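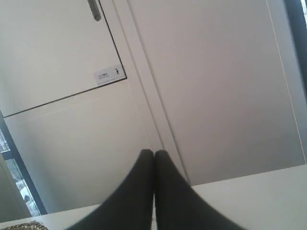
The white built-in cabinets at Dallby, with a slim handle.

Sorting and Putting Away at Home: call for participants

Do you have opinions about where things go? Come and share them! The Plivari study is looking for 25 adults to spend a morning in our Dallby apartment this September, filling cabinets, emptying baskets and telling us what feels right and what drives you up the wall.

You'll work through 8 short tasks at your own pace. Some use the tall cupboards, some the table, and one is all about baskets and small parts – people tend to get very attached to their own way of doing that one. Talk out loud as you go if you like (we love it when people do).

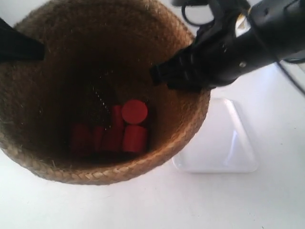
Woven basket with red cylinders inside.

No experience needed, and tidy and untidy people are equally welcome. You should be 18 or over, able to reach a high shelf and comfortable bending down to a low one. If bending is hard for you, write to us anyway and we'll see which tasks would suit.

Each session takes one morning, with a proper coffee break in the middle. Participants receive $100 and lunch. Kuvwood is covering travel within Foulkes County.

To sign up, send a few lines about the cupboard you use most at home to Tudur Edwards, Plivari study, and quote reference 987. Please apply soon – places are filled in the order we hear from you.

Posted 2023-07-17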